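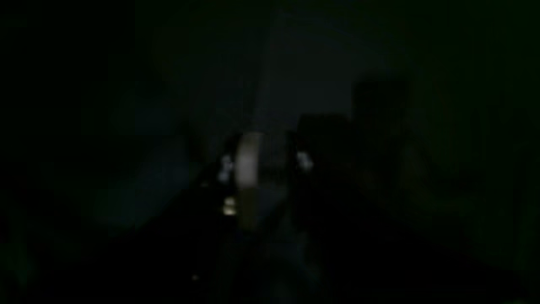 The last streetlight in Natville goes off at eleven, and after that the town belongs to the sky. I came for a night of stargazing and stayed for two, and I'd have happily stayed for more!

The place has 522 residents, one grocery store and a gravel road up to Carnance, the bald hill where everyone goes to look up. Domingo Lagos has lived at the foot of it all his life. He walked me up without a flashlight (he wouldn't hear of it) and told me to keep my eyes on the pale strip of gravel and let my feet do the rest. By the second bend I could pick out fence posts. By the top I could see my own hands.

And then the Milky Way, from one side of the valley to the other, so thick with stars that I lost the Big Dipper in it. I've seen plenty of photos. They don't get you ready for how quiet you go.

Natville went dark on purpose, though it took a while. Valentina Vergara, who runs the guesthouse, remembers the arguments. The town had 54 streetlights then, and some people loved every one of them. What won them over was a power outage one July, when half the town ended up lying on blankets in the ball field until well past midnight.

"My mother was against it," Valentina told me over breakfast. "Now she calls me if I leave the porch light on."

Go near the new moon, bring a warmer coat than you think you need, and give your eyes a good half hour before you decide what you can see. The guesthouse keeps coffee on until two in the morning, and there's usually pie.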